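Re: Draft 2 of the handling code, section on food-contact items

Hello all,

Replying to the list because I don't think a private note to the drafting group gets read. The message I'm answering is quoted further down. I've put my comments after the pictures, which go with them. 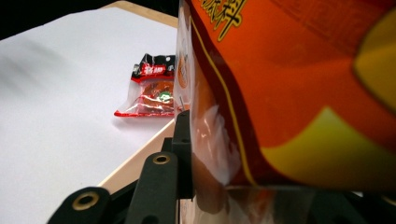
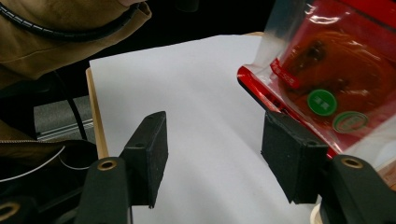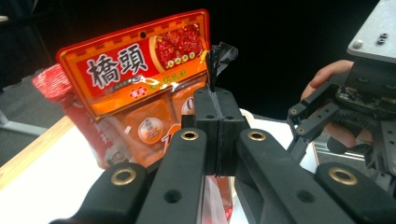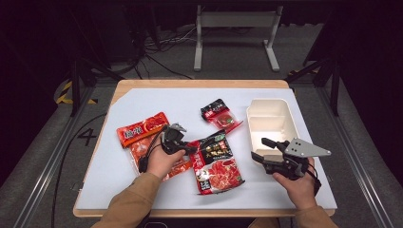
Snack packets and hotpot seasoning, all at the one table.

My quarrel is with clause 7, the one that says every item must be "presented singly, in a defined pose, on a cleared surface" before a demonstration counts toward the total. I have read it a good many times now and I still can't tell what harm it prevents. In the wide view there are three red packets out on the sheet and a divided tray on the right, with one gripper hovering over a seasoning packet. Under clause 7 as written that would be thrown out before anyone looked at the recording. I would keep it. Foil and film packets are awkward things, they crease and they throw glare back at you, and anything trained on one packet at a time will meet its first pile of them in somebody's kitchen or warehouse. I'd sooner it met the pile earlier.

From the earlier message:

> The reasoning behind 7 is that we want sites to be comparable.
> When Bruseo and Onden ran the same task list last July the
> results could not be put side by side, and most of the difference
> came down to how the table was laid out. If everyone clears the
> surface and presents one item, that goes away. We also think 3000
> accepted demonstrations per item class is a fair minimum for a
> site to claim conformance. Moon has already reached 3126 for
> flexible packaging, so it is clearly achievable.

Taking those in turn.

Comparable, yes, fine. But you get that by writing down how the table was laid out. A site could log the number of items, the kind of sheet underneath and where the tray goes, and anyone who wants to compare like with like can filter on it later. Clearing the table makes every site look the same by leaving out whatever made them different. I doubt that was the intent.

On the 3000. Where does it come from? I asked this about the first draft and the reply was that it was "in line with practice", and the practice seems to be one site. That Moon passed it says something about how many hours Moon had. Our own count at Jamov for flexible packaging stands at 1185, and I would put that set in front of anyone, because each one was watched back by a second person before it was accepted. The draft has no line at all about review. A site could record 3000 attempts with the jaws closing on air and conform.

I'm also unhappy with clause 9, on cables. "Cables shall be managed so as not to present a hazard" is the sort of sentence that lets everyone tick the box. Whose hazard? An operator wearing two grippers has a cable on each hand and more on the floor, and the trip risk and the snag risk want different rules. Give a minimum slack at the wrist, say where floor runs may go, and say who checks before a session starts. Hazard tape is cheap and I've nothing against it, but tape marks a place and does nothing for a cable lying outside it.

Smaller points:

Clause 3 says "sealed food items". Does it mean sealed by the maker, or will resealed do? We've had a packet split at the crimp and the operator taped it up and carried on. I don't know whether the draft allows that.

Clause 5 wants finger pads inspected daily. For what? Dust, wear, a pad working loose on its mount? If you want a daily inspection, list the three or four things to look for. Otherwise it's a signature on a sheet.

Clause 11 refers to Annex B. There is no Annex B in the file I have.

The glossary defines "operator" and "demonstrator" separately and then the body text uses them as if they were the same person. Pick one.

I'm not against having a code. We signed up to this list because buyers were starting to ask for one, and I would rather it came from people who do the work. But what I have in front of me reads as if it was written from the spreadsheet end, and I can't recommend that we adopt it with 7 in it. If the drafting group wants wording for a replacement I'll write some, on the understanding that it gets posted here before it goes into draft 3.

One question for Onden, if anybody from there is still reading: did you keep the layout notes from that July run? If so, could you post them, even in rough form? It would settle part of this faster than another round of comments.

Jamov test floor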